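About Us: the Flinder group at Tidthorpe

We teach grippers to handle clothes, and we've been at it long enough to have opinions about hems.
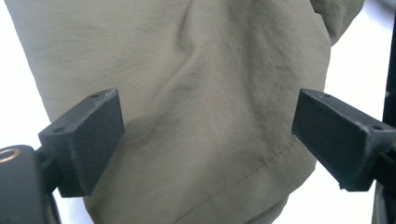
Bongani Nkosi wrote in to ask why we bother with fabric at all when there are plenty of nice hard boxes in the world to pick up. Fair question, Bongani, and you're not the first! A box is the same shape before you touch it and after you touch it. A pair of pants isn't. Push on it and it becomes a different problem, and most of the tricks that work on boxes go right out the window. That's pretty much what got us interested.

So who are we? I'm Sigrun Boström and I write most of what ends up on this website (blame me for the typos). There are 6 of us in the group. Teodor Strand builds the fingers and the mounts. Védís Nørgaard trains the models and is usually the one who goes a bit quiet and then says something that changes the whole plan. Maj-Britt Engebretsen looks after the hand-held tool sessions and all the demonstrations that come out of them. We also have two students each year, and they do far more than their share.

We started in January a few years back with a borrowed corner of the Tidthorpe building and a big heap of laundry from home. Flinder was the name of our first piece of software, and after a while people just started calling the group that too.

How we work

The method is simple to explain over lunch. A person holds a gripper tool in their hand, with a camera on it, and does the job themselves - pick up the sleeve, shake it out, fold it over. The camera sees what the fingers are up to the whole time. We save all of that and use it to train a policy, and then the policy runs on a robot arm with the same kind of fingers. No one has to drive the arm around with a joystick, so a session goes quickly and the motions look like something a person would do.

What we've added to that is a step we call Hiltness. (It was a typo for something else and it stuck.) Before the fingers close, the model has to make a guess at how much cloth it's about to grab: one layer, two layers, or a whole fistful. If it isn't sure, it moves a little and looks again before it commits. Védís came up with it after a long afternoon of watching the arm pick up both legs of the same pair of pants, over and over, very proudly.

Folds are the hard part. A ridge in the cloth can look a lot like an edge, and an edge is what you want to grab. Seams help us a lot. Stitching nearly always tells you something about where you are on the garment, and the model seems to lean on it quite heavily, which we didn't plan for and are still poking at. Plain smooth fabric with no seam in view is where we do worst.

How it's going

Our current set has 3604 demonstrations in it, all of them done by hand. In our last round of tests we gave the arm 100 starts with crumpled garments, and it got a clean single-layer grasp in 82 of them. I was really happy with that! Teodor was less happy, and spent the next week reading through the misses. Most of them were thin, slippery stuff that slid away as the fingers came together. He's working on a new finger surface now, and we'll write about it when there's something to write.

We don't do whole laundry piles yet. We don't do socks either, please stop asking about socks. Folding works fine on shirts that start out fairly flat and gets shaky from there.

The other folks in the story are Takács, the small repair and alterations shop down the road. They let us come in and watch how they handle cloth, which taught us more about picking up a hem than any paper did. They also send over garments that are past saving, and we're always glad to get those.

Come say hi

If you work on cloth, or you sew for a living and think we're doing it all wrong, we'd love to hear from you. Visitors are welcome at Tidthorpe if you write ahead, and Maj-Britt will happily put the tool in your hand and let you fold a shirt with it. It's harder than it looks for the first few tries and then kind of addictive.

Page last updated 9 July 2020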